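Cleaning out the little fridge

I have put off the small fridge since February. It holds drinks, the odd lunch and whatever people forget, and it gets opened far more often than it gets wiped. This week I finally gave it an afternoon, and I am writing down how I did it so I don't have to work it out again next time.

The first thing was to unplug it and let the freezer part go. I have tried speeding this up with bowls of hot water and it never saves me much. Now I turn the dial to off, pull the plug, prop the door open and go do something else for 110 minutes. I set a timer on my phone. An old towel goes along the bottom to catch the drips.

While that was going I made up the cleaning water: warm water, a spoonful of baking soda and a small squirt of dish soap. I used to buy a spray from Plirnlow for this, but it left a lemon smell that got into the butter.
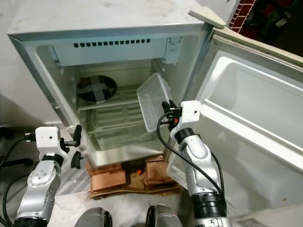
Wire shelves are the slow part of any fridge this size. A flat cloth only does the top of each rail, so I wrap it around and pull it along, one rail at a time. Clear plastic containers like the one in there are easy by comparison, as long as you take them out and wash them in the sink. I did wipe the top of the cabinet as well, which had picked up gray smudges and dust marks. The crisper at the bottom gets the most crumbs, and I leave it for last so I only have to do it once. For the row of vent slots across the freezer panel I used a dry toothbrush. I don't like putting water near those.

The door seal took 15 minutes with a cotton swab. If you have never run a swab through the folds of a door seal, be ready for what comes out. Jasper Desmet told me to rub a little petroleum jelly on the hinge side afterward so the rubber doesn't stick, and I have been doing that for a year with no complaints.

Then there is the outside and the floor. I sweep first and mop second -- doing it the other way just makes paste.

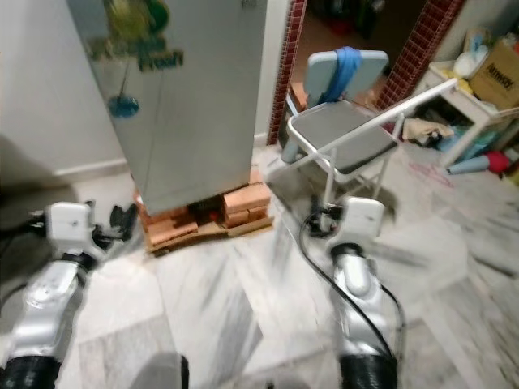
Silby Home Skills Club

Bricks under a fridge are an old habit where I grew up, and I still think they are a good one. Water from a mop or a leak stays away from the metal, and you can get a broom closer. The thing to check is that the bricks sit flat on something flat. A board underneath helps with that, and on marble it also saves the floor from scratches. I press on each top corner of the fridge in turn and feel for a rock. If it rocks, I fold a piece of cardboard and slide it in.

The club has its next swap evening at the Vandenberghe building, and I will bring the leftover baking soda, since I bought far too much of it.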